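Rorneto Support – Ticket history
Subject: Arm skips clear bottles in the tidy-up routine, and a drawer question
Product: Rorneto tidy-up kit, trial licence
Opened by: Yaroslav Levchenko
Status: Open, waiting on customer

Yaroslav Levchenko, 9:10 am

Hi team, me again (sorry!). We're partway through the trial and I'm writing the review for our lot at Asadi, so I'd love to get this sorted before I have to put a score on it. I'll say up front that I like the kit a lot. Setup took one morning, the manual reads like it was written by a person, and the sponge pick is just lovely to watch.

The trouble is clear bottles. I've got the arm working over the top of a chest of drawers, with a sponge, a bowl and two clear plastic water bottles lying on their sides. Sponge, no worries. Bowl, no worries. Bottles, it either ignores them or goes for a spot a bit to one side, closes on nothing and then tells me the job's done. Cheeky.

Over 100 tries on the bottles alone I logged 25 good picks. Default profile, default speed, nothing fancy.

Rorneto Support, 10:35 am

Hi Yaroslav, thanks for the numbers, they help. Could you tell us:
which object profile is loaded
whether the work surface is matt or glossy
whether you ran the surface calibration after the arm was last moved

Please also attach the session log from the Tools menu.

Yaroslav Levchenko, 11:20 am

Log attached. Answers in order: profile is "household mixed", surface is glossy (very), and no, I haven't rerun the calibration. I nudged the base over when I was fiddling with the cable and thought it would sort itself out. Is that a rookie error? It feels like a rookie error.

Rorneto Support, 1:05 pm

It's a common one. Your log shows error 113 repeated through the session, meaning the depth reading for the surface doesn't agree with the stored surface height. Matt objects usually survive that. Clear ones don't, as there's so little to go on to begin with.

Please try the following:
1. Clear the top completely and run Surface Calibration, long version.
2. Load the "transparent and shiny" profile. It's under Extras and isn't installed by default.
3. Drop approach speed to 90 per cent.
4. Repeat the bottle test and send us the new log.

Yaroslav Levchenko, 3:40 pm

Okay! Did all four. The long calibration is long, you might want to put a "go get lunch" note in the manual. I also couldn't find Extras for ages – it's tucked under the account menu, not the settings menu, and I'd call that a small black mark in an otherwise tidy app.

Early signs are good. It's now reaching for the middle of the bottle where the label is, instead of wandering off toward the cap. It still gets muddled when a bottle is lying over a strip of glare from the lights, and I can see the outline in the viewer go all wobbly when that happens. If I turn the bottle so it's clear of the bright bit, the outline settles down again.

I haven't done the full set of tries yet, so I'm not claiming a fix.

Second question while I've got you. The plan was for the arm to put things away in the drawers afterwards. Do I need to open them a set distance first? The trial notes say "partially open" and leave it at that. Mine have small white knobs and I don't fancy the arm's chances of getting hold of those, so I've been pulling them out by hand.

Rorneto Support, 4:15 pm

Good progress. Opening them by hand is fine on the trial licence, the drawer skill is part of the Werumier add-on. For placing, the opening needs to be wider than the object plus the gripper fingers. A slightly open drawer will be detected but the planner will refuse to place into it. We'll ask for the wording in the notes to be changed.

On the glare: can you dim or move the light? If not, a matt mat on the work surface is the usual answer. Please rerun the long calibration with the mat in place.

Yaroslav Levchenko, 4:50 pm

Ah, that explains the refusals. I thought it was being fussy.

The lights are on a building-wide switch so I can't dim them, but I can get hold of a mat. A mate at Tisen tried your kit before us and swears by a plain grey one, any colour you'd steer me away from? I'd also like to know what the add-on costs on top of the base licence, as that'll go in the review too.

I'm attaching the layout as I have it, so you can see where the bright strip falls. Leave the ticket open please, I'll post the full bottle run once the mat's down.

Attachment 1 of 1 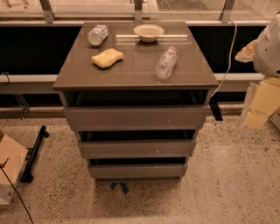 Layout on the glossy top, no mat: two bottles, sponge, bowl, with the glare strip toward the back and the drawers slightly open.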